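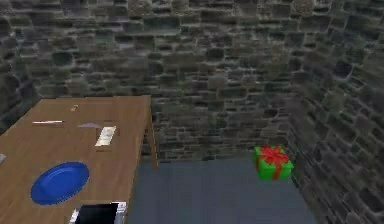 Fouzia Tarar told me last night that any stone house without a damp-proof course is rotting from the bottom up, and that I'd be mad to buy one without getting it injected. I have now heard this from five people. Four of them had paid for it. Thread.

Search posts Search Clear

First, my interest in this. We're looking at a terraced cottage in Hasstead. Solid stone, no cavity, older than anybody's paperwork. The seller left us a "free damp survey" from a firm called Plilimard. The survey recommends £1265 of chemical injection, sold by Plilimard.

I'm not saying they're crooks. I'm saying that if the butcher did free hunger surveys I'd expect a lot of hungry people.

So I've been reading up and pestering people, and I went through the claims in the survey. Corrections welcome, but please bring something better than "my brother-in-law had it done and it's fine".

Claim 1: "Rising damp confirmed by meter"

Those two-pin meters are made for timber. Stick one in old plaster and it reacts to salts, foil behind wallpaper, all sorts. A high number on a wall tells you to look further. It doesn't tell you where the water came from.

The report gives readings for the front room and says nothing about the gutter, which had a buddleia in it the size of a toddler. Nor about the flower bed, piled up well above floor level against the outside wall.

Claim 2: "Injection forms a continuous barrier"

In brick, with neat mortar beds, maybe. I can follow the argument. In a thick rubble wall, with courses all over the place and a middle full of whatever was lying about at the time, I'd like somebody to explain to me what it's continuous with.

I asked Plilimard this by email. Got a brochure.

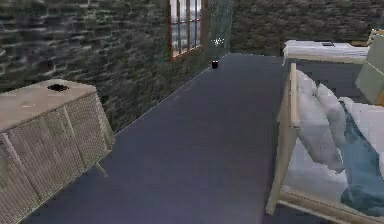

Aslak Lundgren replied to say I'm being unfair, his mum's place in Gririnbridge was injected and the tide mark never came back. Fair enough Aslak, and I'm glad. But you also said they hacked off the old plaster, fixed the downpipe and dug out the path the same month. Which of those did it?

That's my whole problem with these stories. The injection never turns up alone. It comes with new plaster (which hides things for a good while) and somebody finally looking at the drains.

I did pay for a second opinion, from a surveyor at Tsolakis who doesn't sell any treatment. £433, which stung. She spent the entire morning there and most of it outside.

Her list: clear the gutter, lower the bed, get the cement pointing off and lime back in, open the blocked chimney vent. Then wait and measure again. She wouldn't promise it would work either, and I trusted her more for it.
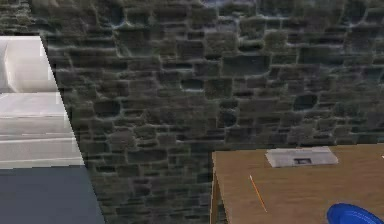
Claim 3: "30-year guarantee"

Read the small print. Ours is void if ground levels are too high (they are), if gutters are not maintained (see buddleia), or if the damp is found to be condensation. It also needs the original paperwork, a transfer fee, and the firm to still exist.

Three of the people who told me to get it done had the same sort of guarantee. I asked whether any of them had read it. One had, and she's the one who isn't sure now.

Anyway, offer's in, minus the cost of the lime work. The agent says the seller is "disappointed by our approach to damp". I'll post the next lot of readings in July if we get the place.

Muting replies that contain the word "tanking".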